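December
Tasatska Laboratory Automation Course, Handout 6

Handling Manual Instruments with a Robot Arm: Working Rules

These rules cover cells in which an arm takes a hand-held pipette from a stand and returns it. They do not cover fixed liquid-handling decks, which are treated in Handout 4. Where the Kustarura cell manual is stricter, follow the manual.

1. Stand placement. The stand is a fixture and must be treated as one. Mark the position of both feet on the bench and record it in the cell file. If either foot leaves its mark, the taught pick pose is void and has to be taught again. Do not correct the offset by eye.

2. State at rest. A pipette goes back on the bar without a disposable tip. A tip left on the cone changes the length of the tool, and the clearance check in the Gikemar controller uses the bare cone length. Eject over the waste container before the return move starts.

3. Approach. Come in level with the handle, below the clip and clear of the plunger. The last part of the approach runs at reduced speed. Lift until the hook is clear of the bar before any sideways motion. Dragging the hook along the bar wears the clip and shifts the stand.

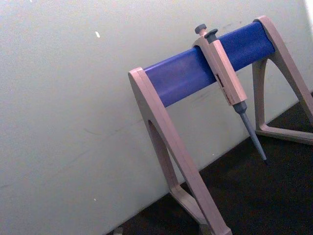 4. Grip. Close on the flat faces of the handle only. The plunger, the ejector and the cone are not grip surfaces. Grip force is set per pipette model and stored with the tool definition. A missing entry must stop the program; default values are not permitted.

5. Wrist view. Check the pick from the wrist camera before closing. The check passes only if the clip, the handle and the cone end are all found. In the Wickramasinghe exercise set, 383 of 2,612 logged picks failed this check, most of them after the stand had been moved for cleaning.

6. Service interval. Inspect the clip and finger pads every 800 cycles. Replace the pads at 2,000 cycles regardless of appearance. Enter both in the log with the pad batch.

7. Volume setting. The volume is set by a person and confirmed on screen before the run. A camera reading of the display is not accepted as confirmation.

Read sections 3 to 5 again before Wednesday's practical. Bring the cell file.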